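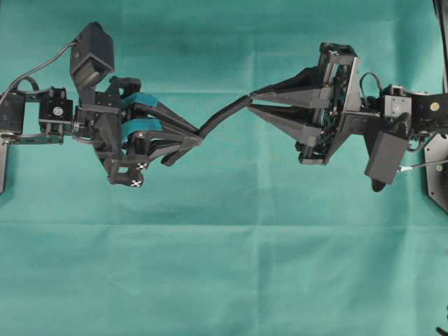
3.2 What a fold leaves behind

People who keep house linens for a long time tend to know their cloths by their creases, and when we began visiting homes in Hillell and Ballora we were surprised by how often the talk turned to them before we had even opened our notebooks. A tablecloth that has spent the winter in a drawer comes out carrying the memory of the drawer, and its owner can usually tell you which shelf it lay on and who folded it last. The teal cloth in Figure 4 has one long crease running across it, with fainter ones standing upright above and below, and creases of this kind are what we asked our households to talk about. We call the strongest line on a cloth its "house line," a phrase we borrowed with thanks from one of the older women in Ballora, who used it as if everybody did.

Figure 4. Fold creases in a plain teal cloth: one long horizontal line, with fainter vertical lines.

We gathered 368 folding accounts in all, from 255 households, and the difference between those two numbers deserves a word. In many homes there were two people who folded, and they did not fold alike. A husband might bring the long edges together first, as his mother had, while his wife began from the short ends and could not be talked out of it. We had planned at first to take one account per household, and it was Clyde Ridgeway, reading over the early interview notes in November, who pointed out that we were throwing away the most interesting part. We went back to the homes we had already visited, with a cake in most cases, and were forgiven.

The accounts fall into two broad families. In the first, which we heard more often in Hillell, the cloth is folded to fit the place where it is kept. Drawers there are deep and narrow, many of them built by the same few joiners, and the cloth is halved along its length and then turned over on itself until it will go in. In the second family, the cloth is folded to suit the table it will come back to. The middle crease is meant to lie down the center of the table, and several people told us that they laid the plates by it. One man in Ballora had his grandmother's table still, and he folded by that table even though the cloth he now used was too long for it by the width of two hands. He had thought about hemming it - he had been thinking about it, he said, for the better part of his marriage.

Ironing complicates all of this. Nearly everyone over 60 ironed the folds in on purpose, pressing each layer as it was turned, and took a certain pride in a sharp edge. Younger people more often wanted the creases gone and spoke of them a little sheepishly, as one might speak of an unmade bed. Still, when we asked them to put a cloth away while we watched, their hands went through much the same turns their parents had described to us, and in the same order. Alaric Tillman has written about this sort of carrying-over in the packing of trunks, and we found his notion of a "kept motion" very useful here, though he was dealing with travelers and we were dealing mostly with kitchens.

We should say something about cloths that are rolled. The Szabo family, who kindly let us spend two long afternoons with their linens, rolled everything around cardboard tubes and had done so for three generations. Their cloths bore no house line at all, and yet the family could tell them apart in the dark by the feel of the hem. We have kept their accounts in the collection but set them aside from the comparison that follows in Section 3.3, where the order of folds is taken up in detail.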